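Print this article | E-mail this article
April 13, 2021 | By the Graltosent editorial staff
Reading time: 5 minutes

Robotic handling in lamp inspection

Robotic handling in lamp inspection is the use of a programmable arm to move light bulbs between trays, fixtures and test sockets in a plant or laboratory. It replaces part of the manual work known as bench handling. The term does not cover the high-speed machinery on which lamps are made, which has been automatic for much longer and in which no general-purpose arm is used.

Background

Bench handling is repetitive work with light loads. An operator lifts a bulb from a holder, checks the globe and the base, seats the bulb in a test socket, reads the result and sorts the bulb by grade. Breakage is low per item, but cuts to the fingers and strain in the wrist are common complaints. At the Pratholm lamp works, one inspection bench handled 213 bulbs in a normal shift before automation. The bench was staffed by two people, who traded places at each break.

Equipment

A typical cell has an arm with several joints, a parallel gripper with two fingers, a work surface and a controller. Fixed barriers may be left out where speed and force are limited and a risk assessment allows it. The gripper closes on the globe or on the base, depending on the task. Gripping by the globe leaves the screw threads free to enter a socket, but demands a low closing force. Gripping by the base is more secure and is preferred for packing.

Bulbs are difficult objects for a gripper. The globe is curved, smooth and often reflective, so depth sensors may return incomplete data. The center of mass changes with the type of lamp. A bulb standing on its base can tip if one finger makes contact before the other, and for this reason the approach is usually made straight down with the fingers open.

Programming and simulation

Most new tasks are built in simulation before they are run on hardware. The programmer places a model of the arm in a virtual workspace, adds the object to be picked, and varies its position, the surface beneath it, the lighting and the other items nearby. Household objects and surfaces are often used in place of factory ones, as large libraries of such models already exist.

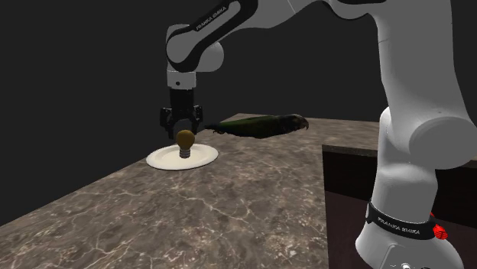 A motion that works in simulation is then repeated at reduced speed on the real cell. Differences in friction and in the stiffness of the fingers account for most of the corrections. At Pratholm the Okafor cell, named after the hall in which it stands, needed six revisions to its grip sequence before it was released for daily use.

Effects on staff

The number of people at a bench does not always fall. In the Okafor cell both operators were kept, but their tasks changed. One loads trays and clears faults. The other reviews rejected bulbs and keeps the fault record, a duty that had belonged to the shift lead. Training took five days and covered safe entry to the cell, restarting after a stop and minor edits to stored positions.

Reported benefits include fewer hand injuries and less standing in one place. Reported drawbacks include longer periods of watching, less talk between benches and a work pace set by the machine. Operators at the Ponska site objected in February to a display that showed idle time by person. The display was later changed to show idle time by cell.

Pay grading is a frequent point of dispute. Fault clearing is classed as operating work at some sites and as maintenance work at others, and the two classes carry different rates. Ponska uses the second classification.

Limitations

Robotic handling is poorly suited to small batches of mixed lamps, where changeover takes longer than the inspection itself. Cracked globes remain a problem, as a bulb may fail under a grip force that is safe for a sound one. Such lots are generally returned to manual benches.

See also: Bench handling; Parallel gripper; Fault record; Work pace

Print this article | E-mail this article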